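Chapter 7
Planning for Small Batches

7.1 Lot size and setup cost

A plant that makes one item all year can spread the cost of preparing its equipment over a very large number of pieces. A plant that makes many items in short runs cannot. Each time production changes from one item to the next, tools must be changed, settings checked and first pieces inspected. The time used for this work is called setup time, and the money it uses is called setup cost. Neither depends on how many pieces follow.

The choice of lot size is therefore a choice between two costs. Large lots mean few setups but high stock. Small lots mean low stock but many setups. The planner looks for the quantity at which the sum of the two is lowest.

Consider the Luvitz works, which molds plastic housings for kitchen goods. The works received an order for 2,000 housings and ran it as a single lot. Of these, 1,979 passed inspection. The rest were scrapped, and most of the scrap came from the first minutes after setup, before the mold had reached a steady temperature.
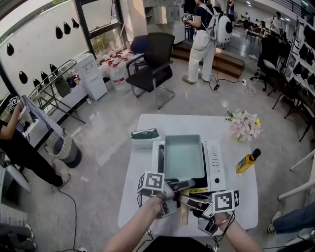

Scrap of this kind is known as startup loss. It behaves like setup cost, in that it occurs once per lot and does not grow with the length of the run. Many cost sheets record it under material instead, which makes small lots look cheaper than they are. In this chapter startup loss is always counted as part of the setup.

Holding cost is harder to measure. It includes floor space, insurance, handling and the return the firm could have earned on the money tied up in stock. Brabec's method, used in Sections 7.3 and 7.4, treats all of these as a fixed share of unit value per year - a simplification, but one that gives usable results when prices are stable.

Key terms: lot size, setup time, setup cost, startup loss, holding cost.

Section 7.2 derives the basic lot size formula. Readers who have not worked with annual demand rates should first review Tables 25 and 26 in the appendix.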